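Search this site Enter keywords Go

Print this page E-mail this page

December 7, 2019
By Vaughan Costigan, minutes secretary

Graltthorpe Allotment and Garden Society
Minutes of the winter meeting

The chair opened the meeting once the heater had been persuaded to stay on. Apologies were read for those with colds and taken as understood for those with tickets to something better.

1. Minutes of the May meeting
Approved with one correction. The secretary had written that the Ilow Lane gate was "repaired." The member for plot 4 asked that this be changed to "leaned against." So changed.

2. Matters arising
The missing hose has come back, shorter. No further action.

3. Money
The account stands at $543. Of this, $300 is promised for the water line, leaving a sum the chair called healthy and the rest of the table looked at for a while. It was agreed not to raise the plot fee this year. It was also agreed not to say anything about next year.

4. Water
The trench along the north path is dug as far as the pear tree, where it stopped. The pear tree has supporters. Two routes were put forward: around the tree on the shed side, which needs more pipe, or around it on the path side, which needs people to walk somewhere else until spring. A vote was held and tied. The chair used her casting vote for the shed side and then asked the price of pipe, in that order.

5. Compost
Members are again asked to keep cooked food out of the bays. The secretary was told to put this in capitals and declined, having done so last time. The left-hand bay is ready to use and may be taken by the barrow, one barrow per plot until everyone has had a turn. "Everyone" was held to include people who never come to meetings — carried, with muttering.

6. Seed order
The order goes in after the holidays. The Tawhiri pole beans did well on the lower plots and very badly on the upper ones, and both ends of the hill spoke at length. We will order them again and let people make their own mistakes. The Vornedau squash is dropped from the list. Its one defender was out of the room getting tea and has asked for his objection to be recorded. It is recorded.
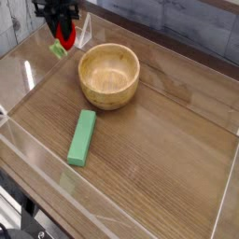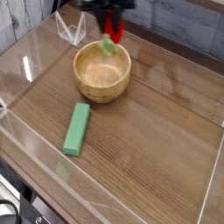

7. Slugs
Discussion was long and can be given briefly. Beer traps work, or they feed the slugs. Copper tape works, or it is expensive. Going out at night with a flashlight works, and there were no offers to do it. The item stays on the agenda, where it has been since before the present secretary moved to town.

8. Summer show
The rules for the longest bean will now state that the bean must be in one piece. The class for "any other root" is kept. The pie class will have 2 judges, after last summer, and they will sit apart.

9. Any other business
A member asked who has the second key to the shed. The member who has it was present and did not know he had it until he emptied his coat. He was thanked.

The wheelbarrow with the flat tire is free to anyone who will take it away whole.

Next meeting to be fixed when the hall sends its new list of dates. Bring your own mug.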